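The stall opens at seven and by half past there's a queue back to the Rurel car park. She runs Rerora, a refill stall, rice and lentils and soap mostly, and talks while she weighs. Bag charge went up in May. "People moaned for a week," she says. "Then they brought there own."

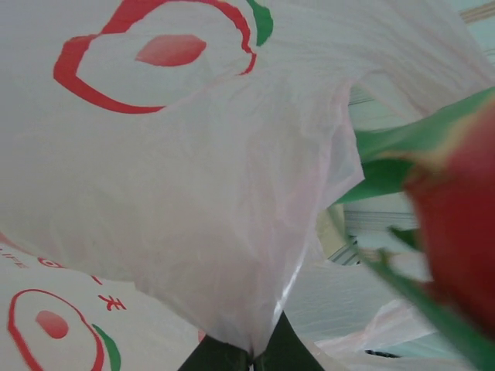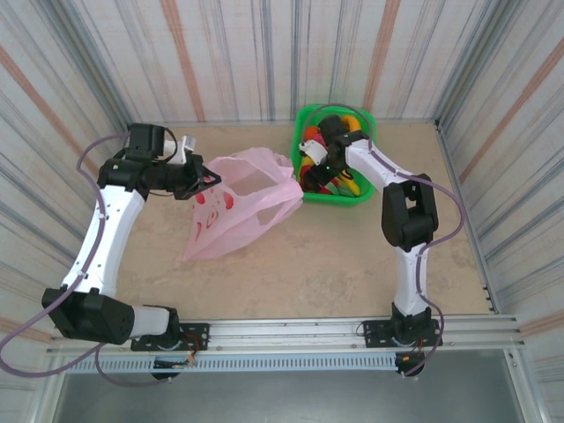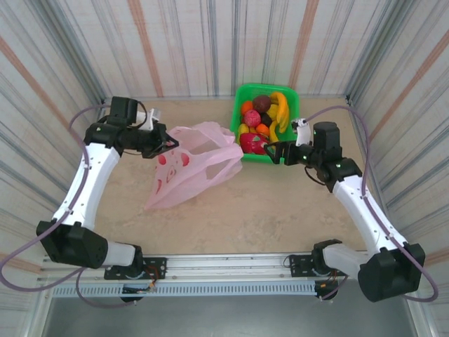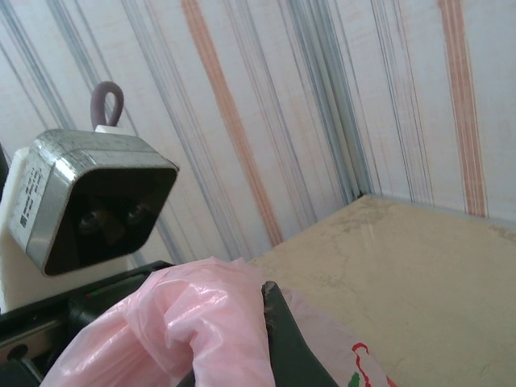 Okafor reckons the charge should be double, and that the market was soft not to do it years ago. She shrugs at that. "Easy to say. I had customers walk off over pennies."

Before the charge she was giving out up to 600 bags a month. Now it's 80. The rest goes in jars, tins, one old pillowcase. "Flour in a pillowcase — I wouldnt, but he swears by it."

And winter? Less trade, she says, and the soap goes hard. She's asked Burner for a second pitch near the gate. No answer yet. Someone wants oats, two scoops, and she's off again.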